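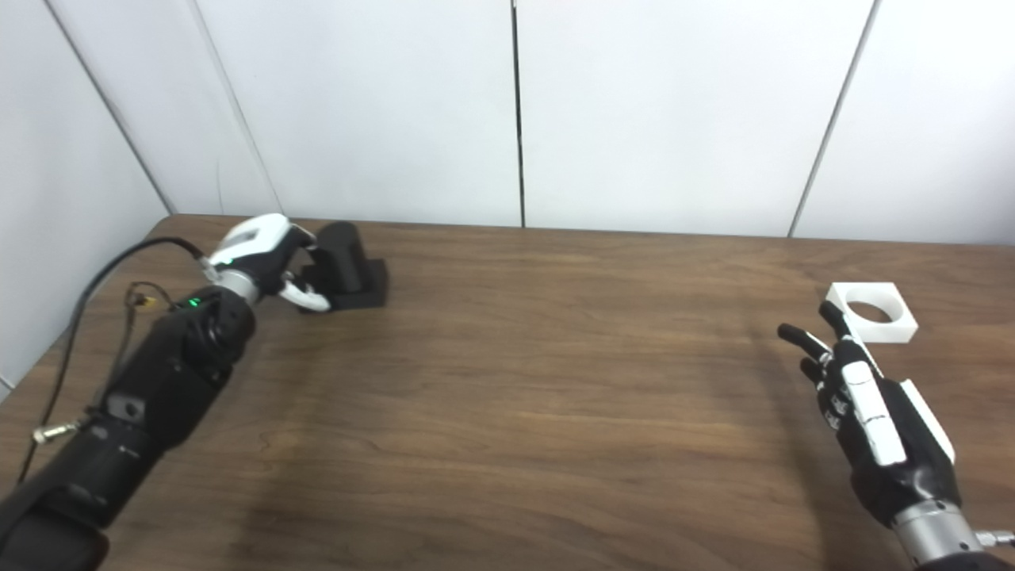 A walnut tabletop is the wide, flat upper surface of a table made from walnut or, more loosely, from some other wood colored to look like it. I've been keeping these pages on furniture woods for a while now, and walnut is the one I get the most mail about (no surprise, it's gorgeous!). The color people mean by the name is a dark brown, and the grain usually follows the long direction of the table, so from a chair it reads as horizontal streaks, much like the ones running across the top here in front of the white wall panels. A pale wall behind it makes the brown look deeper, which is a trick I've used in my own dining room with great success.

Grain and color
Real walnut runs from a soft milky brown to something close to chocolate, and you'll often get both in one board. The darker bands come from the way the tree lays down its growth, and the heartwood is darker than the sapwood at the outside. Most woods get darker with age, but walnut goes the other way and lightens in the sun — my own top faded noticeably by the window before I bought a curtain.

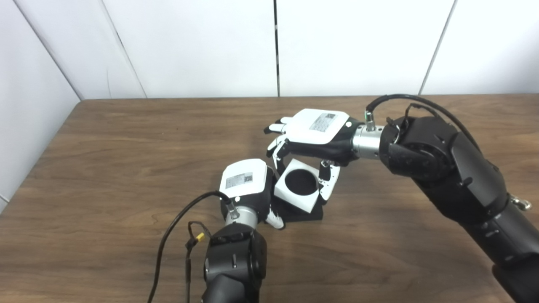 Dark walnut-like surface with medium brown and darker bands in the grain.

Names in the trade
Sellers love a fancy name. The Zenine catalog lists its brown finish as Kirau, and the Bíró workshop uses the same word for a redder one, so do ask for a sample before you order. I have a Kirau sample from each of them and they look like cousins at best.

Size and care
My own top is 36 inches deep and took 8 coats of oil, sanded with 200 grit in between (I was very tired by the end). For everyday cleaning, a damp cloth wiped along the grain is plenty. Clesis makes an oil called 502 that I'm fond of, though it smells strongly for a couple of days — open a window! Stand anything with a hard base on felt, and lift it when you want it moved.

See also: Oil finishes; Sapwood; Table edges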